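Skip to content News Projects Reports Support us Contact

Projects > Eltden kitchen and dining room > Progress reports

Progress report to the Baxter fund, second half of the grant
Prepared by Stavros Rallis, project coordinator
2 January 2025

Dear Shayne Pryor,

With this letter I report on the use of the grant for tableware and small furniture in the Eltden dining room. The previous report finished with the question of which bowls and cups we should buy, and I am glad to write that this question is mostly answered.

You will remember that our old dishes were of many kinds, given by different families during the years. The plates were acceptable, but the bowls did not fit one in the other and the shelf over the sink was always too full. From the grant we set aside 1,286 pounds for new dishes, and until now we have spent 341 of this on first sets from the supplier Dikico. I wanted to try a small quantity before placing the large order, and I thank you for the patience with this.

The delivery came in two parts. The first one had a mistake in the sizes and went back, the second was correct. The invoices are in the annex, together with the letter from the supplier about the return.
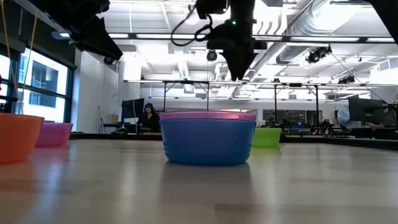
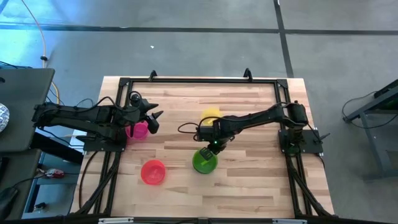
Storage was the main difficulty we described to you in the autumn, and it has taken more of our time than the buying. The shelf is 5 centimetres too low for the old bowls when they are piled, so the cook had to keep part of them in the corridor cupboard. With the new ones we look first how they go together: the pink bowl sits inside the blue one and only a thin band of its rim stands over the edge, so two bowls need very little more height than one. We would like the whole order to be of this type. The carpenter has also proposed to raise the shelf, but his price was higher than we expected and I prefer to wait with it.

About the colours there was some discussion. A part of our group wished for white, as it looks more serious when guests come. The families with small children preferred strong colours, so that each child can remember which is his own cup and does not take a clean one every time he is thirsty. We decided for mixed colours in the cups and bowls, and white for the plates and the serving dishes.

The tables are a separate item in the budget. Four of the old ones were repaired by the workshop in Drirnatmont, where the legs were made firm and the tops were sanded. This was done within the agreed price. One bench is still missing – the workshop had no suitable wood – and they promise it for March.

Still open at this moment:

The large order to Dikico, which I will send after your approval.
The missing bench.
A drying rack for the cups, for which I have asked two prices and received one.
The labels for the cupboard doors, in larger letters as the older guests requested.

I would ask you to confirm if the remaining money for dishes may be used also for the drying rack. In the first budget it was written under kitchen equipment, but that line is almost finished after the repair of the water heater. If this is not possible, we will buy a smaller rack and pay it from our own means.

With kind regards,
Stavros Rallis

This website uses cookies to improve your visit. Accept Reject Settings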